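**Thread: The new Giltasum poster (and is the Ashworth getting it or not?)**

**plulikfan**

So the second poster went up this morning and I have been staring at it over coffee much longer than a grown woman should. The first one, if you remember, was all Henryk Szewczyk, his big sad face filling the whole thing with the title tucked under his chin. Now he's been moved to the left and Elīna Mockus is standing right beside him at the same size, with her name on the same line as his. I was so pleased I called my sister, who has never seen a single one of these movies and was very patient about it.

I saw *Giltasum* at a preview last month and she really is the heart of it. He's wonderful too (the scene on the ferry, my goodness), but it's her decision that the whole last hour hangs on, and the first poster made it look like she might wander through with a tray of drinks.

**backrow_abe**

Glad you liked it, and I'm always happy to see Mockus get her due, but I have to disagree about the poster itself. I thought the first one was the best I've seen all year. It was plain and a bit stubborn, like the movie is supposed to be. The new one looks like every thriller on the shelf, two people looking in different directions with a storm behind them. I kept expecting one of them to be holding a flashlight.

I do understand why they did it. *Fatari* had one lonely face on the poster too, and I believe there were nine of us in the theater the night I went, counting the young man who came in to check the thermostat.

**plulikfan**

Oh, *Fatari* deserved so much better! I still think about that ending when I'm doing dishes. But you can't blame the poster for that one, Abe. They put it out the same weekend as two superhero pictures and gave it no trailer to speak of.

**Nipon Nilsuwan**

I'm going to side with Abe on the storm and with plulikfan on everything else. My real complaint is the tagline. "Some doors only open once" could go on any movie ever made, and on a good number of refrigerators. The director, Chalerm Thepsuriya, wrote such a dry, funny script, and there isn't a hint anywhere in the campaign that you're allowed to laugh. My wife and I laughed all the way through the dinner with the in-laws and got a look from the row in front.
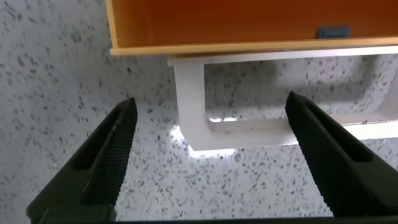
**quietmatinee**

Sorry to break in with something practical, I've been reading along and enjoying it. How long is the movie?

**Nipon Nilsuwan**

It runs 189 minutes with no intermission, so go easy on the soda.

**quietmatinee**

Oh dear. Thank you! I'll get an aisle seat and wear the soft shoes.

**backrow_abe**

See, that's something I'd put on the poster. I mean it kindly, I love a long movie, but my knees like to be told in advance. I'd also argue it could lose the whole stretch at the lawyer's office. A friend who saw it at the same preview as plulikfan said people were checking their watches.

**plulikfan**

I'll defend the lawyer's office until I'm blue in the face. That's where she finds the letter! And you haven't even seen it yet, you rascal, you're going by your friend's watch.

**backrow_abe**

Guilty. I'll see it in September like everybody else and come back here to apologize or gloat.

**Henny_in_the_balcony**

Does anyone know about the Ashworth? I called twice and got the recording both times. They only have the 2 screens, and the little one seats 33, so if they put it in there I'd want to buy ahead. I would much prefer to see it there than drive out to the mall, where they leave the aisle lights up so high you could knit.

**Nipon Nilsuwan**

I asked at the box office when I was in on Thepsuriya's older one, *Plulik*, which they were showing for the anniversary. The girl there said they have it booked for the big screen the first week, and then it moves to the little one if it's still drawing. She also said they were given the first poster and nothing else, so it's Szewczyk's sad face in the lobby for now.

**backrow_abe**

Ha! Then I'm buying my ticket at the Ashworth. I may ask if I can have the poster when they take it down.

**plulikfan**

You'd better not, I was going to ask for the new one, and I don't want them getting tired of us before I get there. Henny, if you'd like company let me know which night. I usually sit on the left, four or five rows back, and I bring peppermints.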